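Three red bowls and a change of heart about shelf risers

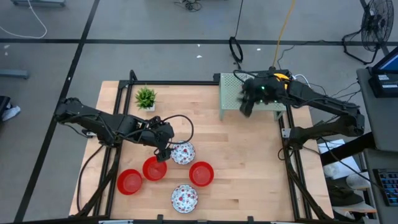

By Thirumalai Devadiga
Kitchen & Table notes, December

I have a weakness for red dishes in winter, I'll admit it. Red plastic bowls, white plates with a red floral pattern, a light wooden table under them and I'm happy before any food shows up! The butcher-block strips help too. A plain white table makes red plastic look like a picnic, but warm wood calms it right down.

So I've been going through my own cupboards this month, and the big discovery (big for me, anyway) is the little perforated stand. Pale green metal, short legs, like a tiny bench. I used to think these were for people with fancier pantries than mine. Then I gave in and bought one from Skovero, and now the plates go on top and the bowls get stacked underneath, and I can pull out a bowl without lifting half the shelf. The holes are handy if you put things away a bit damp, which I do all the time – sorry, Mom.

A few of you wrote in after the last issue asking whether you should stack bowls and plates together. I don't. My bowls slide around on a plate, and the floral ones are the ones I'd cry over. Plates with plates, bowls with bowls, and a paper towel between any two patterned plates you care about. Old napkins work just as well, and I've got a drawer full of those.

Plastic bowls do pick up tomato stains, even red ones (you just notice it later, as a sort of dull film). I rub mine with baking soda and a wet sponge, leave it while I make coffee, and rinse. The Cevia set I've had since my first apartment still looks pretty good.

And please, put a plant on the table. A spiky little succulent in a square white pot takes up hardly any room and it doesn't mind if you forget it for a while. Mine sits toward the back corner so I'm not reaching over it for the salt, and it gets moved to the windowsill when we have company – usually five minutes after company has arrived.

Next month I'm tackling the lid drawer. If you have a system that works, send it to me, because mine is shoving.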